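Sestov House Linen and Clothing Program
Progress report to the Koltex Community Fund, November

Since the last report we have finished the second floor, started on the third, and learned a good deal about how many fitted sheets can be lost inside other fitted sheets. The program is on budget, slightly behind on time and well ahead on lint.

For anyone at the Fund new to the file: Sestov House offers short stays in furnished rooms to people between homes. Your grant pays for bedding, storage and the hours it takes to help residents sort, wash, fold and put away what they arrive with. It sounds like a modest undertaking until you have met a garbage bag that has been tied shut for two moves.

Rooms

Thirteen rooms now have the full set: mattress protector, two sets of light gray sheets, a quilt, a drawer unit and a hanging rail. We settled on gray after the white trial, which lasted until the first cup of tea. The plain colour has turned out to be useful for folding as well. Clothes show up well on it, and a made bed is the only flat surface in most of our rooms bigger than a dinner tray.

The drawer units came from Raltivel and arrived in good order, apart from the handles, which arrived a fortnight later and in a different finish. We fitted them anyway. Residents have been kind about it.

Folding sessions

We had planned to hold these in the laundry room. The laundry room has one bench, and the bench has the kettle on it. After a couple of crowded afternoons we moved the sessions upstairs, one room at a time, with the bed as the table. Attendance went up at once, probably on account of the stairs being shorter than the wait for the bench.

The method is simple enough to fit on a card, so we put it on a card. Make the bed first. Lay each piece flat and smooth it from the middle. Fold, stack by type, and clear the stack into the drawer before starting another. Anything torn goes in the mending basket, and anything unloved goes in the giveaway bin by the front door. The giveaway bin has been so successful that several items have left the building and come back on different people.

Residents asked early on that we leave their own things where they want them, and this has become a rule of sorts. A room with matching sheets and nothing else in it feels like a clinic. So the cushions, blankets and knitted oddities stay on the beds, and we fold beside them.
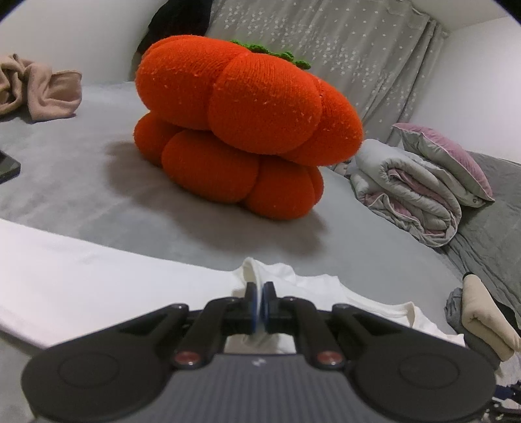 Folding in progress: a white garment on the gray sheet, with the orange knitted cushion keeping its place on the bed.

Opinion in the house is divided on whether the cushion is a pumpkin or a persimmon. We have not spent any grant money on settling the question. It does collect lint, as knitted things will, and we have added a lint roller to each floor's supply shelf.

White clothes remain the slowest part of any session. They show every crease, and anything with a stitched neckline seems to have its own views on where the fold should go. We now suggest leaving them until last, when people have their hand in.

Spending

We have used 80 per cent of the bedding line and 40 per cent of the hours line. The gap is easily explained: sheets had to be bought before anyone could be paid to fold them. We expect the two to draw closer over winter. One small overspend, on laundry detergent, has been covered from the house's own budget.

What has not gone well

The labelling system did not survive contact with the dryer. We bought iron-on labels from Pai and around 6 of them are still attached to what they were ironed onto. The rest have been found in the lint trap, in socks and, in one case, on the dryer. We have gone back to a laundry marker and a steady hand.

Storage for winter coats is also short. The hanging rails were chosen for shirts and have begun to bow. We are pricing a heavier rail and will send the quote separately.

Next period

Finish the third floor. Replace the worst of the rails. Run the folding sessions in the early evening as well, at 6, for residents who work days. Move the kettle.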